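Thursday, June 8, 2023

Diet trial, Flundorbridge arm. Pulled the food diaries out of the Skollel export this morning. 2346 diary days came through and 221 have no fiber value. Spot check says most of the blanks are soups and mixed dishes entered as free text, which the Barros lookup table skips without a warning.

Recoded a first batch by hand. Broth alone gets zero fiber; broth with beans or barley goes to the nearest listed recipe.
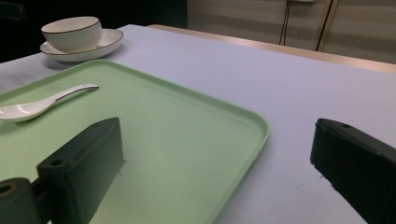

Portion sizes are the other headache. "One bowl" is mapped to 240 mL in the old codebook and 300 mL in the new one. Left both columns in until the dietitians pick one. Do not merge before then – the fatigue model uses total intake as a covariate and it will shift.

Fatigue scores: three participants have a week 12 form dated before their week 8 form. Probably swapped at entry. Flagged, not corrected. Paper copies are at Flalten.

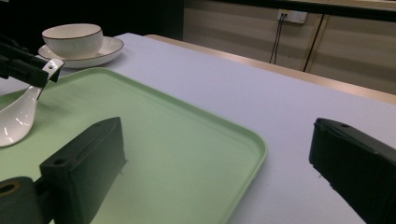 Reran the baseline table with the flagged rows out. Group means for vitamin D and B12 barely move. Fiber moves more, as expected with that many blanks.

To do: request the paper forms, patch the lookup so it logs skipped entries, rerun on the full set. The November visits still need a medication change field before the export template is locked.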